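Berance Room Simulation Package
Planning and ordering guide for indoor mobile robot programs

Overview

The Berance package is a library of furnished indoor rooms with a seeded placement tool, sold to teams that need navigation and object-search results before committing to hardware. It is normally purchased ahead of the robot, and the budget line should sit with software and compute. Rooms load into the Zerum runtime, which is included with every seat.

The base library contains 58 room layouts. Each layout can be furnished from a catalog of 1,013 objects, placed by seed so that a run can be repeated exactly. Wall color, floor finish and furniture finish are set per room and stored with the seed.

Bedroom layouts

Bedrooms are the most requested layout type for home-robot work. They combine soft flooring, low furniture and a doorway into an adjoining space, where the floor finish can change at the threshold. Bed-side clearances and the gap under the bed should be checked against the chassis height and turning circle of any base on the shortlist. Small objects can be placed on bedding, where they sit below the line of sight of many low camera masts — a common reason for revising the mast specification after the first month of testing.
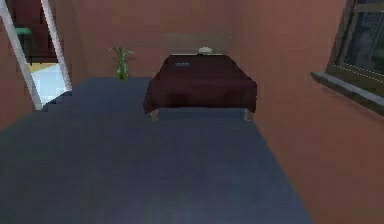

Can we buy the room library before we have chosen a robot base?

Most customers do. A placeholder base with adjustable width, height and camera position ships with the Zerum runtime, and results from it can be rerun on the final base once its model is available. The license is not tied to a robot model, and changing bases carries no fee.

License options

Seat license. One named workstation, all 58 layouts, full object catalog. Includes twelve months of updates.

Floating license. Shared within one site. Minimum of four concurrent sessions. Sessions are released on exit or after 44 minutes without activity; the limit cannot be changed by the site administrator.

Batch license. Headless runs on a local server or rented compute. Required for any overnight sweep that uses more than one session. Seat and floating licenses do not cover headless use.

Layout add-on: Sala. Living and dining rooms with larger open floor areas, for teams working on longer routes. Requires a current seat or floating license.

Compute planning

Rendering is the main running cost. A single workstation with one mid-range graphics card is sufficient for route planning and collision checks. Training with camera input should be budgeted separately. Memory is usually the first limit reached when several rooms are loaded at once, so size the server by the number of parallel rooms and leave headroom for logging.

Storage is often left out of first-year budgets. Color and depth recordings from repeated runs accumulate quickly. Set a retention rule before the first sweep and price the disk against that rule. Seeds and configuration files are small and should be kept indefinitely.

Search tasks and surfaces

Object-search tasks draw on flat furniture tops such as cabinets, desks and shelves. Placement density, minimum spacing and distance from the surface edge are all adjustable. For a fair comparison between cameras, hold the seed fixed and change only the mount height and pitch. Dark floor finishes and low-contrast items should be included in any acceptance set, as detection rates measured on bright, uncluttered rooms do not carry over.
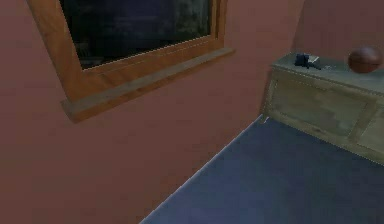
Cabinet top with search items, corner position.

Physical test area

Simulation does not remove the need for a physical room. The Plaltholm modular test area is quoted separately and can be built to match the floor plan of any layout in the base library. Panels are freestanding and need no fixing to the building. Allow a level floor, two power circuits and access for a pallet truck. Carpet and furniture are supplied by the customer.

Delivery and support

License keys are issued on receipt of a purchase order. Plaltholm panels ship 57 days after the drawing is approved. The next library update is scheduled for October and is free to all seats under current maintenance.

Quotations should state license type, number of sessions, whether headless use is planned, and the operating system of the host machine. Requests without a session count are quoted as a single seat.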